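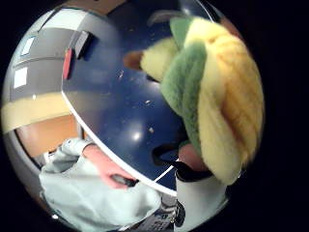

Just sleep when the bus sleeps, my sister-in-law told me when I said I was taking the overnight to Grillby. The bus does not sleep. The bus stops at every gas station between here and Vulley and turns all the lights on.

Anyway. Back now, two loads of wash in, writing this fast before I forget everything.

The plan was train. Train got canceled in June and they never put it back, so it's the Jaber coach or you drive, and my car is not doing 8 hours with that clutch. Booked the coach. Seat by the toilet, my own fault, booked late.

Left at 10 at night. Driver was nice, very strict about hot food. A man in front of me had a whole fried chicken dinner and had to eat it standing in the parking lot while we all watched through the window. He took his time too.

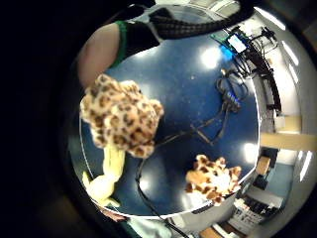 Then Vulley, 2:30 in the morning, forty minutes. The station there has one vending machine and it only takes coins. I had a twenty and a library card. Somebody gave me a granola bar, thank you whoever you were, it was the best granola bar of my life.

Things I would pack again: the big scarf, earplugs, wet wipes, socks. Things I wouldn't: the hardback. 2000 pages or it felt like it, and the reading light didn't work so I carried a brick to Grillby and back for nothing.

Also the neck pillow. Hate the neck pillow. It pushes your head forward so you look at your own knees all night. Ended up sitting on it, which helped alot.

Grillby itself — lovely, cold, everything closes at 4. Go to the bakery first. I did the harbor walk, the short one, then the long one by accident becuase the sign is turned around. Stayed at the Deria, clean, loud pipes, real butter at breakfast. Room was up top with no elevator. Would stay again if they fix the shower, which has two settings, off and angry.

Came home on the day bus. So much better. You see the lakes, you can read, and the station in Vulley has a lady selling soup. Costs a bit more and you lose the day but I got more sleep on it than on the night one.
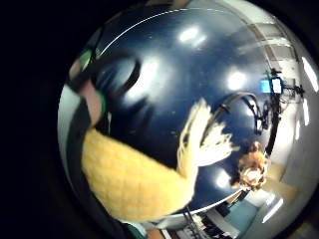
Marsh Hen left a comment on my last post asking why I don't sit up front behind the driver, it's quieter and you don't get the toilet door. Fair point. Those seats go first though, and you need to book weeks ahead, and I am not a weeks ahead person. Will try it in the fall.

Next trip is a short one, day bus only. Washer just beeped, gotta go.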